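Wollport Tableware Library
@wollporttableware

The Library has revised its guidance on borrowing, setting out and returning shared tableware. The main points are given in this thread. They apply to all loans from January, including loans already booked.

The Library holds 2,703 pieces of tableware for use by schools, clubs, residents' groups and households in Wollport and Brumow. Borrowing is free of charge. A deposit is taken only for the large serving sets.

Most loans consist of the white everyday range with coloured plastic utensils.

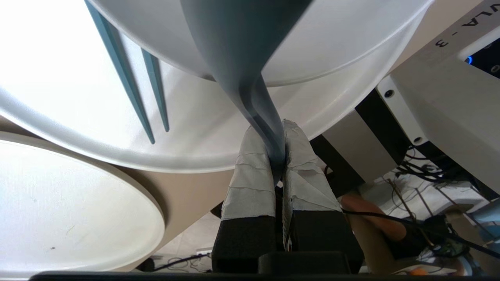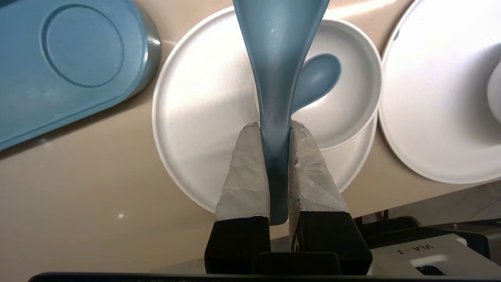
White plates and blue plastic utensils.

The everyday range is lent in crates. A full crate serves nine people and is packed by our staff before collection. Borrowers are asked to check the contents against the card inside the lid before leaving the building.

If the card and the contents do not agree, please speak to the desk at once. A corrected card will be written out and signed. We are unable to amend a card after the crate has left.

SETTING OUT

Place the plates first and the bowls second. Where both are used by the same diner, the bowl may stand on the plate. It should be lifted off by the sides and never slid, as sliding marks the surface of the plate beneath.

Leave a hand's width between neighbouring settings. Several borrowers have told us that our longer tables feel crowded when every place is laid. In most cases the plates had been set edge to edge, and a small gap was enough to put this right.

Spoons may be laid to the right of the plate or placed in the bowl. Either is acceptable. For younger children we suggest the bowl, as a spoon lying loose beside a plate is very easily knocked to the floor.

Chopsticks should be laid in pairs, side by side, with the tips pointing the same way. Please do not mix colours within a pair. Pairs of different colours can differ slightly in length and are awkward to use together.

Serving utensils are to be laid beside the dish they belong to, with the handle towards the person serving. One utensil for each dish is sufficient. Guests with food allergies rely on utensils staying with their own dish throughout the meal.

DURING THE MEAL

Plastic utensils must not be left standing in pans or placed on a hot ring. They are intended for the table. Borrowers who need to stir or turn food while it is cooking may ask for metal or wooden tools, which are kept on a separate shelf and recorded on a separate card.

Knives are lent on request only and are issued in a closed roll. We ask that the roll remains with one named adult for the length of the loan.

CLEARING

Scrape plates before stacking. Plates go with plates and bowls go with bowls – mixed stacks are the most frequent cause of chipped rims reported to the desk.

No stack should be higher than the side of the crate. A stack which stands above the side will take the weight of the next crate when the two are placed one on top of the other.

Utensils should be gathered last, in the long tray supplied. Please look under napkins and inside bowls. Small spoons are the item most often missing on return, and they are usually found by the borrower within a day or two.

WASHING

All tableware in the everyday range may be washed by hand in warm water with ordinary washing-up liquid. Scouring pads should not be used on the plastic pieces. A soft brush will remove dried rice and porridge if the item is first left to soak.

Borrowers without access to a suitable sink may return items scraped but unwashed, provided that this is stated when the loan is booked. A later return time cannot be offered on unwashed loans.

Please dry everything fully before it goes back into the crate. Crates are sometimes stored overnight before they are checked, and damp cloths or standing water will leave an unpleasant smell in the whole set.

RETURNS

Returns are received at the Wollport desk until 4 pm. The Brumow collection point accepts single crates only. Larger loans must come back to Wollport, where there is a ramp and a trolley.

Breakages should be reported on return. No charge is made for a first breakage in the everyday range. Please bring the pieces, wrapped in newspaper and marked clearly, so that the item can be taken off the register.

Replacement pieces are matched by size and shape. An exact match of colour is not always possible with the utensils, and borrowers may find more than one shade of blue in a crate. This is not an error in packing.

LARGER EVENTS

The upper limit for a single loan is now 80 settings. Requests above this number will be considered where the hall has its own kitchen and a named person is present for both delivery and collection.

The Maldonado serving set, given to the Library by the family of that name, remains available for weddings, funerals and anniversaries. It may not be divided. The booking form should be marked "Maldonado" in the first box.

In the past year the Library issued 777 loans. The desk is grateful to those who returned their crates in good order and on time, and to the borrowers whose remarks led to the changes in the section on setting out.

The printed version of this guidance is being placed in every crate. Older cards with a green border should be handed in at the desk or recycled.

Questions about an existing booking may be addressed to Ilona Bozsik, Loans Officer, at the Wollport desk. Please quote the number written on your card.

A correction to our earlier post on collection points: the side door at Brumow is the one facing the car park. The street door is kept locked.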